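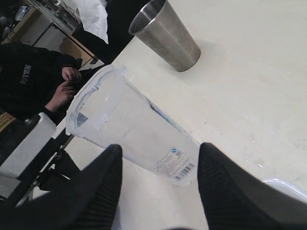

Dear Nia,

Thank you again for your patience with this one, and for the kind note you sent after the May visit! I promised you a proper update on the Holside kitchenware sorting, so here goes (I'll try to keep it shorter than last time).

We've now checked and listed 113 pieces out of the 500 we set ourselves for the year. I know that looks slow on paper, but the first stretch went mostly into agreeing on how to do it, and Othmane and Moataz have found a nice steady rhythm at the white table. Pitchers and tumblers are first in line, then mixing bowls, then whatever is left in the Buchanan boxes.

The plastic pitchers took more talking over than I expected. Some still carry their label and barcode near the base, and we've decided to leave those on until the piece is listed, so Ismail can match it to the delivery sheets. Each one gets a look at the rim and the spout, and anything cracked goes in a separate pile. Steel tumblers are much quicker, bless them.

Spending is on track. We still need 3 more shelving units for the Staltley store room, and Abdelilah is waiting on a price. I'd also love to talk about moving the bowls forward a month, if you're happy with that. I'm free most mornings before 12.

Warmly, and with thanks from all of us at Holside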